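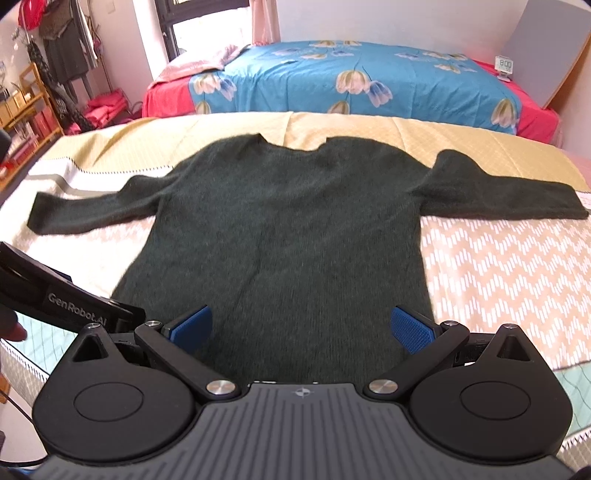
Skurside: The Complete Early Features of Elaheh Arabzadeh
6-disc box set with 72-page book

Price and shipping are shown at the bottom of the page
Region free
Numbered edition of 1000

We have been wanting to put this one out for longer than I care to admit, and I still get a little giddy typing the words. Elaheh Arabzadeh made her first features in and around the fishing town of Skurside, on very little money and with whoever happened to be free that week, and for years the only way to see them was a worn print at a festival or a tape that a friend of a friend had copied. Now you can have the lot of them on your shelf, looking (if you'll forgive a bit of pride) the way they were meant to look.

If you haven't come across her work before, I would start with The Ferry Clerk, a comedy of sorts about a man who sells tickets for a boat that keeps being canceled. It is very dry and very kind, and the long conversation on the harbor wall is still my favorite thing she ever shot. From there you might go on to Kermani, the film most people know her for, if they know her at all. It follows a piano tuner of that name through one long winter of house calls, and we never once hear him play a whole tune. I must have seen it more times than anything else in our catalog and I still find new things going on in the back rooms.

Skalska is the odd one out, a courtroom drama with hardly any courtroom in it, and opinion in our office is split right down the middle. Give it until the second half hour before you make up your mind! The other three features are shorter and rougher, and they include Low Water, which has never been released at home in any form.

All six films were scanned from the camera negatives apart from Low Water, where the negative is lost and we worked from the director's own print. There is some wear in the first reel, and a green line that comes and goes for a minute or so. We cleaned up what we could and left the rest alone.

What's in the box

Six discs, one feature on each
New English subtitles, with the songs translated too
Commentary on Kermani and The Ferry Clerk by Arabzadeh and her cinematographer, Cristóvão Peixoto
A new interview with Peixoto on lighting the night scenes in Skalska
Deleted scenes from The Ferry Clerk (no sound survives for two of these)
Original trailers where we could find them
72-page book with production notes, stills and a long essay on the Skurside locations
Rigid slipcase

The commentaries deserve a word of their own. Elaheh and Cristóvão hadn't sat down to watch these films together in a very long while, and they disagree about nearly everything, including which of them thought of the last shot in Kermani. We had planned to trim the pauses and then decided we liked them.

The first 500 orders placed through our own store come with a fold-out map of the filming locations, drawn to match the one in the book. Shops will be getting the standard edition without the map, so please do order direct if you would like one.

Orders opened 4/22/21 and sets will start going out from our Feltencombe warehouse in June, in the order they came in. If you buy something else at the same time we'll hold the whole parcel until the box is ready, so place a separate order for anything you'd like sooner. Cards are charged when we pack, and you can cancel any time before then by replying to your confirmation email.

Limit of two sets per customer.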